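Cropper 3 lands in June, and I can finally talk about it!

I've been building our little phone app at Treduritz for 4 years, and this is the update I wanted most. You can now trim, rename and share a screen recording without leaving the app. 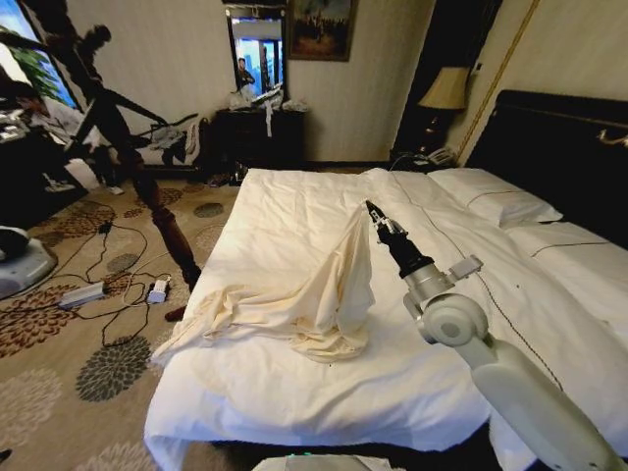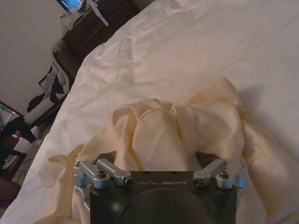 Cream cloth on the bed, first picture; Galbot gripper, second.

The new editor, Cunora, saves a clip in 2 taps (I timed myself, I'm that kind of person). It works on phones and tablets, and old clips open just fine. We had 800 testers on the beta and they were wonderfully picky.

Cropper 3 is a free update for current users. Press copies and screenshots: ask the Clultudness press desk.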